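Cahier d'atelier, septembre, reprise 14 h
Poste : tour Karnura, boîtier acier gris, lot Bråten

Suite de la fiche d'hier. Ventirad déposé, pâte thermique sèche, nettoyée à l'isopropanol, deux passages. Processeur laissé dans son socket, levier non touché. Barrettes retirées et rangées en sachet antistatique avec l'étiquette du lot. Nyberg les passe au banc de son côté.

Alimentation conservée pour l'instant. Pas de mesure en charge avant remontage du refroidissement. Les faisceaux restent dans leurs colliers blancs, on ne coupe rien tant que le cheminement n'est pas relevé.

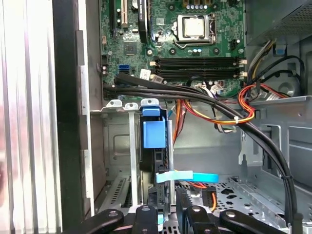 Le toron noir gêne l'accès sous les emplacements mémoire. À reprendre au remontage : le plaquer davantage vers la paroi, côté alimentation. Vérifier la longueur restante avant de poser de nouveaux colliers (300 mm demandés par Boström, à confirmer).

Symptôme d'origine : arrêt après 6 minutes, sans code. Ventilateur relevé à presque 700 tr/min, trop bas à mon avis. Hypothèse thermique à traiter en premier, mémoire ensuite.

Reste à faire :
- ventirad de remplacement, commande Gremetti, pas reçu
- essai avec une seule barrette, puis deux
- port SATA bleu : contrôler la tenue du connecteur
- pile : tension à noter

Vergara a la clé du placard à pâte thermique.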